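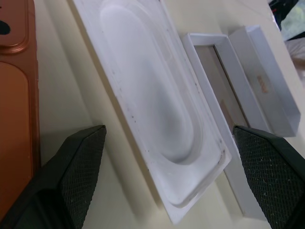
Why does my policy do better with fewer, messier demos?
Posted by Fullthorpe, 2022-07-07

I'm training an arm to pack a phone box: tray into the bottom half, phone case on top, lid on. Wrist camera only, behaviour cloning, nothing clever. My first set of demos was very tidy, with every part starting in the same spot. Then I recorded a second set with the tray and the box turned to a new angle each time, and that one is half the size. On test layouts the tidy policy finished 4 runs out of 17. The messy one finished 8! I'm delighted but I don't understand it. Is it luck?

Arnell
Lovely result, and I doubt it's all luck. With a fixed start the network can more or less learn one path through the air and barely look at the camera. Turn the parts and it has to use the picture to find the rim of the tray. We saw the same thing with cable plugs in January and I was grinning for a week.

Seventeen runs is still a small test though. Write down a list of start layouts beforehand, run both policies on every one of them, and train each policy again with a few different seeds (we use four). Seeds can swing things more than you'd think. I'd also score the stages separately: tray gripped, tray seated, case in, lid on. You may find the whole gain is in the first grasp, which would be a really nice thing to know!

Clurkix
more data is always better, so just add the two sets together

Jurgita Grīnberga
I'd try the combined set too, but as a third policy next to the other two, so you can still see what the variety did by itself. If the tidy demos outnumber the messy ones two to one they can pull it back towards the old habit, so sample evenly from both sets while training.

One more thing to look at is white on white. Tray, box and lid are all pale on a cream table, and from the wrist the shadow along the tray edge may be doing a lot of the work. Try a few runs with the lamp moved, or with a dark cloth down. Rozīte in our group did that with her paper cups and learnt more in one afternoon than from all our graphs. Please post what you get, I'd love to see the stage scores!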